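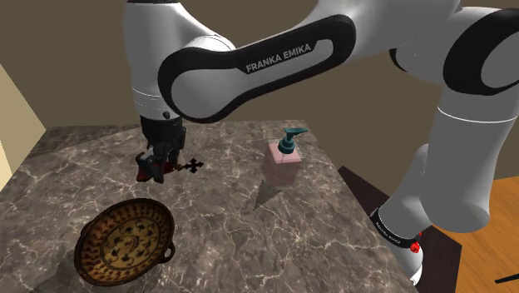 Robel Sisay

I'm trying to decide whether to renew the Cilosus tabletop package before my trial runs out in December, and I'd like to hear from people who have used it past the first month. It is the simulated arm and counter set, where you get the rooms, the arm and a loader for scattered household objects, and you supply your own controller. My task is picking up small awkward things. The one giving me trouble is the little red ornament with the cross-shaped tip, which sits on the marble counter with a patterned bowl and a pink soap dispenser near it. The bowl and the dispenser I can handle with the stock grasp planner. The ornament I can't, or not often enough to be useful.

What I have so far: 210 attempts on the ornament with the default settings, with the start position changed a little each time. The usual failure is that the fingers close, the object turns around the neck and slides out toward the cross end. Sometimes the fingers come down too low and the arm stops on a contact warning against the counter. I have tried a slower close and a lower approach speed. The slower close helped a little. The approach speed made no difference that I could see.

Renewal is $218 for the year on the single-seat plan. The other option is the Plillora object library, which has 1,293 objects in it and costs less, but as far as I can tell you have to bring your own arm model and rooms. I don't mind some setup work. I do mind paying for a year and then finding out the contact behaviour on small objects can't be adjusted.

My questions are whether the friction and collision shapes can be edited per object on the single-seat plan, whether a wrist view is worth turning on for this sort of close work, and whether anyone has run Plillora objects inside Cilosus rooms. I'm using the closer view now with the fingers on either side of the red part, and it does make it easier to judge the approach, but it slows everything down on my machine.

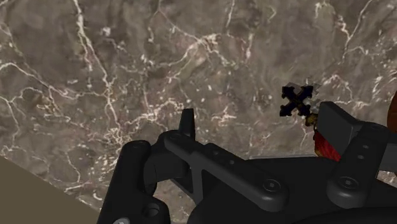 Dridau

Yes, you can edit collision shapes per object on single-seat. It isn't in the main settings panel. Open the object in the scene list, choose Physical, and there is a dropdown for the shape. The default is a convex hull — that is very likely your problem. A hull wraps the whole object in one skin, so everything between the arms of the cross and in beside the neck gets filled in. Your fingers are closing on a shape that isn't the one you see on the screen, and it has a slope where the neck should be, so the object slides off.

Switch it to decomposed and leave the piece limit alone to begin with. Loading takes longer the first time and then it is cached. After that, look at friction. The default is low for anything glossy and you can raise it in the same panel. Change one and test before you change the other, or you won't know which one did the work.

For the contact warning, there is a clearance value in the planner file, measured from the fingertip to the support surface. Mine was set for mugs and bowls and I had to change it for flat items. It won't go below zero, so don't bother trying.

On the wrist view, I leave it on for testing and off for long runs. The slowdown is the rendering, and it goes away if you drop the resolution by half. I wouldn't refuse to renew over it.

I have been on the same plan for 2 years. Support answers by email, usually by the next morning, and the answers are decent. The manual is poor. I'd renew if the decomposed shape fixes your ornament and wait if it doesn't.

Gebremichael

I tried Plillora objects in the Cilosus rooms. They load but the scale was wrong on mine and some of the materials came in grey. You can fix the scale in the import box. The grey ones I gave up on.

Cheaper, but you do end up doing the work yourself. If you only need a handful of objects I would stay with what you have.

Robel Sisay

Thanks to both of you. I found the dropdown and it was on convex hull, as Dridau said. I've changed it to decomposed and left friction where it was for now. I'm going to run the same start positions again overnight so the two sets can be compared, and I'll add the results to this thread. If anyone knows whether the cached shapes carry over when the trial changes to a paid seat, please say so, as the first load took most of my lunch hour.

Contact the moderators | Posts remain the copyright of their authors | Back to top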